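Gadlow Lantern Supper

The Gadlow Lantern Supper is a yearly religious and family feast kept in the town of Gadlow and in several villages of the Ellar valley. It falls on the second Sunday of Advent and combines an evening church service, a walk with lanterns and a shared meal without meat. In some households small gifts are given to children after the meal, but this part of the custom is younger than the rest.

Origin

The oldest written mention of the supper is in a parish book of Nalville, where a priest complains that people from Gadlow arrive late to the evening prayer because of their cooking. The entry has no year, and the pages around it are damaged. Local historians usually place it in the time when the valley had only one church, and families from the upper villages had to walk home in the dark. The lanterns were at first a practical thing, and a religious meaning was given to them later.

An older explanation connects the supper with a shepherd named Amegashie, who is said to have hung a lamp in his window for travelers during a heavy snow. This story is told in many versions. It does not appear in any church record, and the parish does not treat it as history.

Customs

The evening begins with a short service. After the final hymn, each household lights its lantern from the candle at the altar and carries the flame home. If the flame goes out on the way, it may be lit again from a neighbor's lantern, but not with a match.

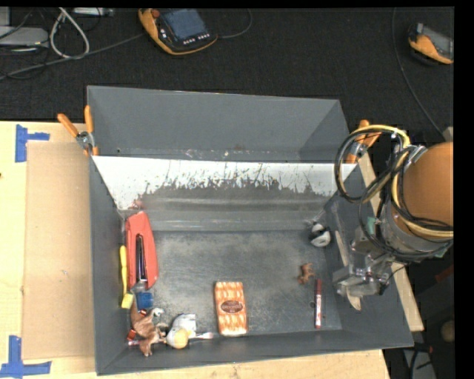

At home the lantern is put in the center of the table and stays there until the meal is finished. The usual dishes are barley soup, baked apples, and a flat bread with caraway called ellar loaf, after the valley. The youngest person who can read says the blessing. One place is left free for a guest, and in Gadlow itself it is still common to invite a person who lives alone.

Gifts

Until the last century the supper had no gifts. Children received nuts or a piece of honey cake from their godparents, and larger presents were kept for Christmas morning. The present form, in which a small parcel is left beside the lantern, came to the valley with families who moved there from the coast. Some older people do not approve of it. In Nalville the parish asks that a parcel should contain no more than 2 things, and that one of them should be made by hand.

Present day

The walk in Gadlow now goes through 13 streets and ends at the old mill. The town had 3249 inhabitants at the last count, and in good weather the walk also brings visitors from outside the valley. Preparation starts in October, when the school children make paper lanterns for the mill bridge.

In 2020 the common walk was not held. The choir leader, Dela Tsikata, arranged that groups of up to 16 singers stood outdoors in different parts of the town, and people listened from their doors. A recording of the hymns was given to the parish library on December 10, 2020.

See also

Advent customs
Ellar loaf
Nalville parish church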